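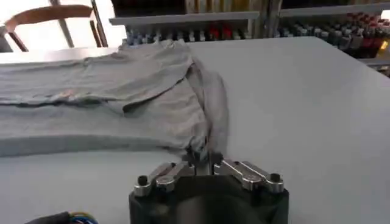 A gripper holds a gray T-shirt during folding work.

**Uvitz halts shirt-folding arms after grip fault**

Uvitz has stopped unattended running of its two-armed folding robots at the Comanstead site after a gripper failed to let go of a shirt when an operator pressed stop. No one was hurt.

The fault came up on a Friday afternoon shift. According to the company's incident note, the arm kept pulling for 12 seconds after the stop command, tore the shirt at the shoulder seam and dragged it off the table. The operator then cut power at the wall.

Uvitz traced the problem to the software that passes grip commands to the wrist. A release command sent while the fingers were under load was put in a queue and left there. A search of the logs found the same delay in 233 of 2,549 folds run since September. Most were too short for anyone to notice. 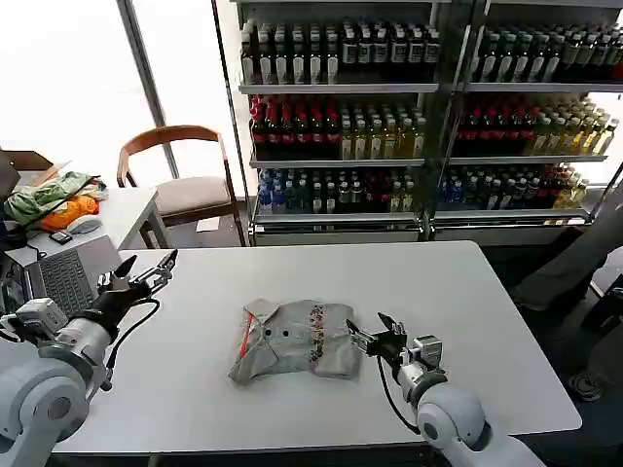 The stop button circuit is being changed first. Under the old setup, pressing it sent a request to the control software, which then told each arm to hold. The new circuit, built by the parts supplier Potier, cuts drive power to both arms directly. That took extra wiring work, as the arms don't carry the same tool: the left has a clawed hand with several fingers and the right has a gripper with two. Each will need its own release test with a garment on the table before the site goes back to normal hours.

El Idrissi, the safety firm hired to review the incident, has also asked for a lower pull limit on knit fabrics and a marked standing line for operators. Uvitz said it had accepted both requests.

Until the review is finished, folding will go on at reduced speed with 2 operators present, one of them at the power switch. Uvitz has not given a date for the end of the restrictions.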